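Against the Single Ship Name
Jul 22, 2025

Most amateur passenger ship databases are built on one assumption: that a ship has a name. The name goes in the first column, everything else hangs off it, and the reader searches by it. I have spent a good part of the past eight years working with records structured this way, and I think the assumption should be dropped.

A hull has a builder, a yard number and a launch date. Those do not change. A name is something an owner attaches to a hull for a while. The Stavis left the yard under that name, was sold, ran as the Kiani on a mail route, and went to the breakers under a third name that two of my sources spell differently. In a name-first database she is three ships, or one ship with two footnotes, depending on who typed the entry. Neither is right. A passenger who sailed in the Kiani did not sail in the Stavis, and yet the cabins, the engines and the dining saloon were the same.

The usual defense is convenience. People arrive with a name from a letter or a family story, and they want to type it in. I accept that. But a search box can look at any field. It does not follow that the name must be the key of the record.

The harm shows up when two ships share a name, as happens constantly. There were two called Ganar in service within the same decade. The smaller one called at Tustport every other week. The larger never did, so far as I can find. The most copied list on the web merges them, gives the tonnage of one and the route of the other, and has been quoted in family histories ever since. I checked 800 entries on that list against yard lists and port registers, starting in January. In 167 of them the details given under a single name belonged to more than one hull. That is too many to treat as typing errors. It is what the structure produces.

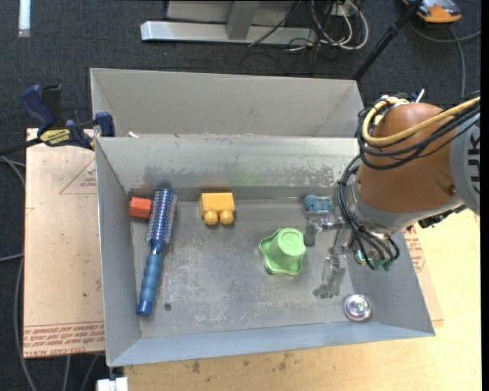

Blue round brush beside a small orange-red block in a gray metal bin.

A better record starts with the hull. Under it sits a table of names, each with a start date, an end date, an owner and a source. Voyages are attached to the hull and carry the name in use on the day of sailing. Nothing is lost by this. A reader who types Kiani still lands on the right page, and also learns what the ship was called before and after.

There are objections. The first is labor. Converting an old list means opening every entry, and many compilers work alone in the evenings. My own conversion took far longer than I planned, mostly because start and end dates for names are badly recorded. A sale date is not a renaming date. A ship could sail for months under new owners with the old letters still on the bow.

The second objection is that hull records give false confidence. If yard numbers are missing, as they often are for small coastal builders, the compiler has to guess which hull is meant. I would say the guess is being made already, only silently. A hull-first record at least has a field where "not known" can be entered — and a field marked "not known" is worth more than a wrong tonnage.

The third is taste. Some people like the names and dislike seeing a ship reduced to a number. I have some sympathy, but the number need not be displayed in large type. The page can be headed with whichever name the ship carried longest.

I would ask compilers for one modest change before any of this. Put a date next to every name. Even a year will do. Once the dates are there, the duplicates can be sorted by someone else later, and the list can stay in whatever software it was built in. Without them, each copy of the list passes the same mistakes along, and the person trying to learn which Ganar called at Tustport has to go back to the port registers and start again.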